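Drucken | Per E-Mail senden

3.2 Anerkennung im freiwilligen Dienst

Befragt wurden Angehörige der Feuerwehren Cokville und Lastville. Von 60 verteilten Fragebögen kamen 30 ausgefüllt zurück. Beide Gemeinden vergeben jährlich im August eine Auszeichnung, die in Cokville mit 2.000 Euro dotiert ist. 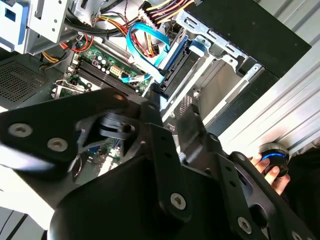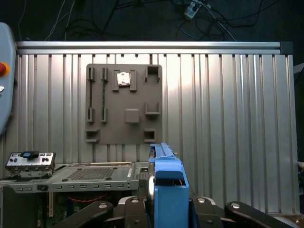

Abb. 4: Blick auf eine grüne Hauptplatine mit Speichersteckplätzen; Aluminiumpaneel mit dunkelgrauer Platte.

Die Dotierung hatte auf die Verbleibabsicht keinen messbaren Einfluss. Wichtiger war den Befragten, wer die Vorschläge einreicht. In Lastville entscheidet die Mannschaft selbst, in Cokville die Wehrleitung (vgl. Dissanayake, Kap. 2).

Drucken | Per E-Mail senden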